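Why You Get a Headache, and Why Sleep Helps

Your brain cannot feel pain. If a doctor touched it, you would not notice. The pain of a headache comes from the parts near it: the muscles of the scalp and neck, the blood vessels, and the thin layers that cover the brain.

What sets one off

Common causes are too little water, a skipped meal, a cold, loud noise, or a short night. Tight muscles can do it too. If you bend over a book for a long time, the muscles at the back of your neck keep pulling. After a while they send pain signals, and you may feel these in your forehead — a different place from where they started.

Water matters in warm weather and after sports. Keep a drink where you can reach it while you work.
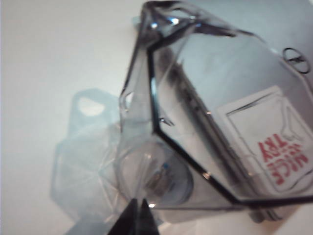 What happens when you sleep

Sleep comes in stages. In deep sleep your muscles relax and your heart beats more slowly. In dream sleep your eyes move under the lids. You pass through these stages several times each night. If you wake at 3 in the morning and stay awake, you miss part of the pattern.

When to tell an adult

Tell an adult about any headache that hurts a lot, comes back often, follows a bump on the head, or comes with a stiff neck, a fever or throwing up. Do not take medicine on your own.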